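Work and Automation, Unit 5 handout
Case notes: the snack counter at Mudard

Read these before the seminar. Page 169 of the course reader covers the background.

Mudard runs a staff canteen and a grab-and-go counter on the Bunting site. The counter used to have 16 people over three shifts, picking orders into baskets and handing them across. Since October the picking has been done by two arms supplied by Drudance. On a full day they handle 1,000 orders. 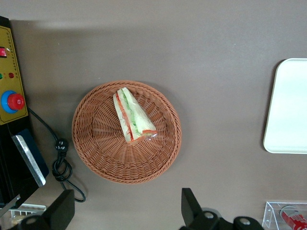 Figure 1. A wrapped sandwich in a basket, with the emergency stop to the left.

None of the 16 lost their job, but the jobs are different. Ruth Oakley, shift lead, now spends her mornings on restocking and stoppages. She told us she walks less and watches more, and finds the watching more tiring. Pay grades were left as they were – the union has asked for a review.

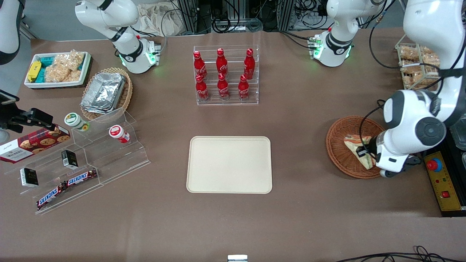
Figure 2. One arm with its gripper on a sandwich. The red bottles are in the rack behind the cream tray.

Points raised in the interviews:

Stock has to go back to its own place. Pickers used to cope with a muddled shelf, so filling it was left to whoever was free. It is now a named duty with a sign-off sheet. 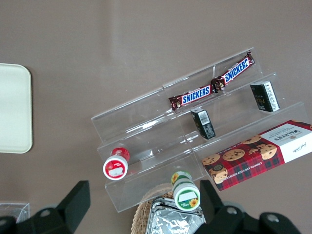

Clive Furnival, who trained most of the pickers, thinks new starters learn the range more slowly because they no longer handle every order. He wants them to pick by hand for their first 3,000 items. Management has not agreed to this.

Anyone on shift may press the stop. In the first weeks few did, as they were unsure who would be blamed for the delay.

For the seminar: write half a page on who should decide how a stoppage is recorded. Bring your notes on the Flerkar warehouse for comparison.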